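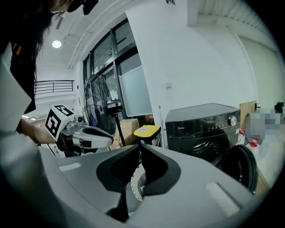
*Hand-held grippers beside an open front-loading washer at the Petek demonstration room.*

**Rulerico opens its doors for household robotics day**

January 27, 2020 – Rulerico welcomed 79 visitors to Petek for a demonstration of how household chores are recorded for robot training. Staff worked with hand-held grippers in a room fitted out with home appliances.

"People wanted to try the grippers themselves, so we let them," said program manager Špela Dimitriou.

The company has recorded 1,225 chores to date. A second open day is planned for September. Bookings: Boris Stojanovska, Rulerico visitor centre.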